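BRIDARI FOOD SERVICE AUTOMATION WORKING GROUP
Minutes of the March meeting and demonstration visit

Location: Judness building, second-floor meeting room, then the demonstration area
Start: 1:30 p.m.
Chair: Jouko Ruotsalainen
Minutes: Faisal Lashari
Present: six members, two staff from Clarnix (hosts), one from Rizvi (site integration)
Apologies: none received

1. Minutes of the previous meeting

Accepted with one correction. Under item 4, "tray height" should read "tray depth". The spreadsheet attached to those minutes already had the correct heading.

2. Purpose of the visit

The Chair restated the scope. The group is looking at two-arm order assembly for the grab-and-go counter: a customer order is entered, and the arms collect the items and place them in a tray. Payment, age-restricted goods and hot food are out of scope. Clarnix had been sent our product list in advance and was asked to work with ordinary retail packaging, with no added tags or handles.

Clarnix noted that the demonstration cell is a development setup. Cable routing and guarding would be different in an installed unit.

3. Safety briefing

Given by Clarnix before entry to the demonstration area. Visitors were to stay behind the floor line while the arms were powered. The emergency stop is on the table by the operator's position and stops both arms. Rizvi asked if a second stop could be fitted on the customer side. Clarnix said the circuit allows it. See action 3.

4. Demonstration

Orders were called out by members from the product list and entered by the operator. Each arm has its own side of the table. The left arm works the sandwich basket, and the other arm stays parked while a pick is in progress on that side. Clarnix confirmed that this is a software setting, chosen for the demonstration, and that simultaneous motion is supported. 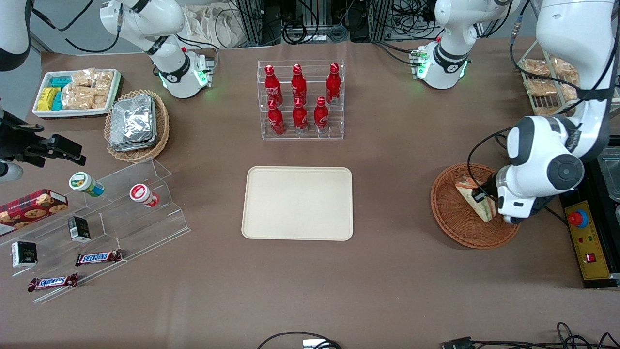 Fig. 1. Left arm at the sandwich basket, tray empty. Right arm parked.

The operator ran a short order first (sandwich and drink), followed by a longer order with snacks added. The Chair asked that the longer order be repeated with the sandwich turned to a different angle in the basket. This was done.

Points recorded during the runs:

4.1 Wrapped sandwiches. The wedge shape is harder to grip than the bottles, as the pack can tilt when the fingers close. Clarnix limits the gripping force for this item class. One pick was abandoned and retried by the system without operator input.

4.2 Bottles. The two-tier rack gives each bottle a fixed position. The rear row is raised and can be reached over the front row. Rizvi considered the rack acceptable for the counter but asked for a drawing with overall dimensions.

4.3 Clear packaging. Reflections from clear wrapping were discussed. Clarnix said the results depend on the lighting and asked for readings from our counter at opening time and in mid-afternoon.

4.4 Baskets. F. Lashari asked if the wicker baskets could be kept, as they match the present counter. Clarnix has no objection, provided that they are fixed to the surface. A basket that moves during a pick causes a position error on the next one.

5. Data supplied by Clarnix

Clarnix reported 361 logged picks on our product list before the visit, with the current gripper fingers. Average time for a complete order was given as around 72 seconds. The group did not take its own timings. The Chair pointed out that the log mixes short and long orders and asked for the two to be separated - the average is of limited use otherwise.

Clarnix will also mark which retries were automatic and which needed an operator.

6. Discussion

The Rizvi representative stated that the floor loading at the counter is not a concern, but the power supply is shared with two refrigerated cabinets and will need checking. Restocking was raised. At present the cell must be stopped for restocking, and this would have to be done outside the lunch period or from the rear. No preferred option was agreed.

There was some disagreement over the order time. Two members thought it too slow for peak hours. The Chair's view was that the counter is not intended to replace the staffed register at peak and should be judged on evening use. Left open until the separated figures are available.

7. Actions

1. Clarnix: issue the pick log with short and long orders separated and retries classified.
2. F. Lashari: take light readings at the counter and send them to Clarnix.
3. Rizvi: propose a position for the second emergency stop.
4. Rizvi: check the shared supply and report the spare capacity.
5. Clarnix: dimensioned drawing of the bottle rack.
6. J. Ruotsalainen: draft restocking options for the next meeting.

8. Any other business

Parking at the Judness building is limited. Members attending the next visit should use the rear entrance and sign in at the loading desk.

Meeting closed at 4:10 p.m.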